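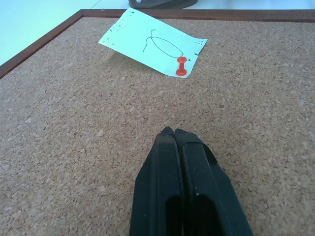
Re: Corkboards, pins and paper that won't lie flat

Drawing pins hold a sheet only where they go through it, and the rest of the paper does whatever the humidity tells it to. I have been testing board surfaces on the bench for the Arness map room, where the staff want to put up loose sheets and take them down again several times a day. The sheet on the board is one of my route sketches, a long oval loop with a tail curling off one end, drawn in thin dark line on plain white paper. Its lower left edge stands off the cork enough to throw a shadow. On a sheet that size it is a small matter, but on a wall beside a door it is where the tearing starts.

To take Inna's points in order. I have cut her message down to the parts I am answering.

Inna Kobzar wrote:
> We have the same trouble at Cerkelville. The boards were
> put up in October and the cork is already crumbling
> around the pin holes, mostly along the top. I was told
> this is normal for the coarse stuff and that a fine
> grain would close up again after the pin is pulled. Is
> that so, or is it sales talk?

Partly so. Cork granules are springy and will close on a clean, narrow hole. The binder between the granules is not so forgiving. In a coarse board a pin may go through a granule or into a joint, and you can't tell which from the front. The joints are where the crumbs come from. In a fine board there is more joint, but each one is small, so the damage is spread out and you see less of it. I would choose the finer grain for a busy board, but I wouldn't expect it to heal.

One caution on judging grain. Look at the board square on, at arm's length. At a low angle the near end looks like gravel and the far end looks like a fine, tight sheet, and it is the same board all the way along. I have seen two people disagree over one panel for this reason, each standing at a different end of it.

> The pins also work loose. We use the short ones with
> the flat brass heads.

Short pins are your problem, or most of it. Check how thick the cork is before buying anything else. Many framed boards have a thin cork face over a soft fibre backing, and a pin has to get well into the backing to hold. Push a long pin into a corner where it won't show and feel for the change. If you strike something hard straight away, the backing is hardboard and no pin will do well in it. In that case the board should be used for light notices only.

For what it's worth, I ran a pull test on the Cuta panel using a luggage scale and a loop of fishing line. I tried 10 pins of each length, all put in square to the face. The long ones held better every time. Pins put in with the head tipped slightly down held worse than square ones, and pins tipped up held a little better. I would not put much weight on the last result, as my hand is not that steady.

> What do you do about the frame? Ours has a gap at the
> corners and the cork has pulled away from it at one
> side.

A gap at the mitre is usually the wood drying out. If the frame is still firm, leave it alone until the heating season is over and look again. If it moves when you press it, take it off the wall, clean out the old glue, put in new glue and clamp it overnight with a band clamp. Don't nail through a finished moulding unless you are happy to fill and colour the holes.

The cork pulling away from the edge is a separate fault. Lift the loose part gently with a palette knife, brush out the dust, and work a thin coat of contact adhesive onto both faces. Let it go tacky before you press it down. Keep the glue off the inner lip of the frame. On a dark reddish-brown finish with any gloss to it, dried adhesive shows as a dull streak and it is very hard to get off.

> Last question, would you buy cork again, or go to
> magnetic? The Aoun catalogue has both and the committee
> would like a figure.

The panel I would use is listed at $336 in cork. I have not priced the magnetic one in the same size. Magnetic boards don't wear, but they hold a single thick sheet much better than a stack, and magnets walk off. For sheets that go up and stay up, cork with long pins is fine. For sheets moved as often as ours at Arness, I am leaning toward magnetic for the sorting area and cork for the rest.

As to the curl, store the sheets flat under a board overnight before they go up, and pin all four corners. If you only have two pins to spare, put them on the edge that lifts and let the other side look after itself. Paper off a roll should go up with the curl facing the board, so that the middle bows out and the corners press in.

Inna, if you can measure the thickness of the cork at one of your pin holes and send it to the list, I can say whether the longer pins will fit without coming out at the back.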